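# nilldale-tables

I keep my notes on clearing and resetting the white tables in this folder, mostly so I stop texting them to Dae-han Won one at a time. It covers 2 layouts and 14 short write-ups, and I add to it when I feel like it. 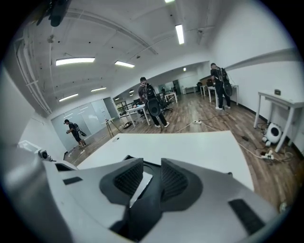 Anyway, the write-ups are plain Markdown — open `layouts/` first, then `resets/`. I name tables by where they stand (near wall, middle, back), and please stick with that! Number 13 is still a stub. I'll get to it in April, along with the desk and chair notes I keep promising.

Fixes are welcome, just keep them short.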